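# Unit 4: Rims, corners and recessed panels

Handout to go with the bench session. Read it before you start on sheet 2.

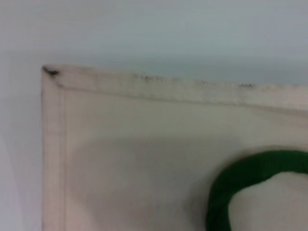 *Fig. 4.1. Cream rectangular piece, upper left corner, with raised rim and recessed panel. Dark spot at the tip of the corner.*

## 4.1 Terms

**Rim**: the raised band along an edge. Measure its width square to the outer edge, never along the diagonal.

**Inner line**: the change from rim to panel. On pale pieces it may show only as a faint grey line or a soft shadow. Find it with a fingertip before marking it on the sheet.

**Panel**: the recessed area inside the rims.

**Corner crease**: the diagonal running inward from the outer corner where two rims meet. It is typical of both mitred and folded corners, so record it as "diagonal, type open" until the back has been checked.

## 4.2 Recording a corner

1. Lay the piece flat on a plain surface, panel side up.
2. Check the corner with the square. A true corner reads 90 degrees.
3. Measure both rims 10 mm in from the crease and again at 200 mm.
4. Note any mark at the tip. Write its shape and tone first, and its cause only after touching it. A chip, dirt and a fastener can look alike on a light finish.
5. Turn the piece over and settle the corner type.

Tilt matters. An edge viewed at an angle will look sloped, and widths scaled from a photograph will be wrong. Fig. 4.1 must not be used for measurement.

## 4.3 Trays, lids and panels

From the front, a shallow tray, a box lid and a stretched canvas panel may share the same outline. Use the back and the depth of the side to tell them apart. For a stretched panel, look for the turned edge of the cloth.

## 4.4 Sheet 2

Complete one sheet per corner, in pencil. Sheets go to Gisela Tapia. Queries on the Castillo pieces go to Santino Huenchumán. Further reading: Costlow notes, p. 74.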